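Cuaderno de taller, sala de clasificación
24 de abril de 2018

Empiezo por lo que me han pedido que apunte: si el nuevo orden de cubetas mejora algo. De momento no me lo creo. La propuesta viene en la hoja de Sirndale, muy bien maquetada, y promete que con las cubetas azules en estanterías rodantes se acaba el problema de la ropa mezclada. El problema de la ropa mezclada no era el mueble. Era que cada turno tenía su propia idea de lo que es "oscuro".

Lo que hay ahora: estanterías de acero con ruedas, cubetas azules de plástico, y el suelo libre por delante para poder sacar el mueble entero. Esto último me parece lo único sensato de toda la hoja. Con las estanterías antiguas había que barrer de rodillas y la pelusa del fondo se quedaba ahí hasta noviembre, que es cuando toca el repaso general.
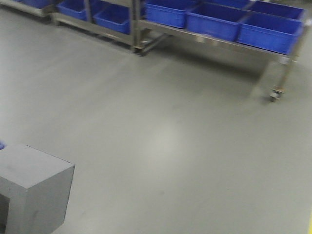 El suelo, por cierto. El gris liso se limpia bien, pero marca. Pasé la mopa con el producto de Simau en la dilución que pone el bidón y las rozaduras viejas no se fueron. Probé otra vez con el doble de concentración en un trozo junto a la puerta: mismo resultado y además resbala. No vuelvo a subir la dosis. Si alguien quiere insistir con el producto, que lo anote aquí con la cantidad usada, porque en la página anterior pone "funciona bien" y no dice ni cuánto ni dónde.

Ruedas. En la hoja dicen que son "silenciosas y de giro libre". Giro libre, depende. Moví una estantería cargada y otra vacía por el mismo tramo, de la pared al centro y vuelta. La vacía va sola. La cargada tira hacia un lado al arrancar y hay que corregirla con la cadera. Puede ser el reparto del peso, puede ser una rueda con hilo enrollado en el eje. No lo he desmontado todavía. Queda pendiente y no lo doy por defecto de fábrica hasta mirarlo.

Sobre las etiquetas: no he puesto ninguna. Dmytriv manda unas adhesivas que según el catálogo aguantan el lavado de la cubeta. Pegué 2 en una cubeta de repuesto, la lavé con agua templada y una se levantó por la esquina antes de secarse. La otra aguantó. Con eso no decido nada, salvo que no compro el rollo de 63 sin repetir la prueba con agua más caliente.

Contenido. La idea era separar por tejido y, dentro de cada tejido, por color. En la práctica acabamos separando por color y ya está, que es lo que se ve de lejos. Lo rojo con lo oscuro, por ejemplo: en la hoja figura como una sola categoría y a mí me parece una mala costumbre con nombre bonito. Una prenda roja que suelte tinte sobre una negra no se nota; el día que alguien vuelque esa cubeta sobre la de claros, sí. Lo dejo como está durante 20 días para no cambiar dos cosas a la vez, pero que conste que lo avisé.

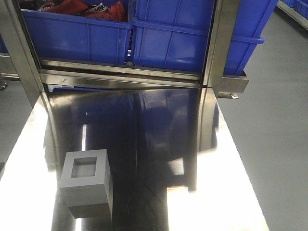

También quiero revisar el llenado. El criterio de "hasta el borde" no sirve, cada uno aprieta la tela a su manera. Una cubeta con camisetas dobladas y otra con las mismas camisetas echadas de cualquier forma parecen iguales desde el pasillo, y al pesarlas no tienen nada que ver. Propongo pesar – la báscula de Genoteck sigue en el armario, con pilas nuevas – y apuntar el peso en lugar de decir "llena" o "media". Ya sé que en su momento se dijo que era demasiado trabajo. Es medio minuto por cubeta. Tardamos más en discutirlo.

El acero de la mesa lo repasé en seco con el paño de microfibra y otra vez ligeramente húmedo. En seco arrastra la pelusa y la deja en el canto. Húmedo la recoge, pero deja velo si no se seca enseguida. Me quedo con el húmedo y un segundo paño detrás. El espray abrillantador lo he devuelto al armario sin usarlo; brillo tenemos de sobra, lo que hace falta es que no quede hilo pegado.

Pendiente:
Mirar el eje de la rueda que tira.
Repetir la prueba de etiquetas con agua caliente.
Pesar cubetas al cierre y pasar los datos al parte 2241.
Preguntar a Sirndale de dónde sacan lo de "se acaba la ropa mezclada", porque en la hoja no hay ni una cifra.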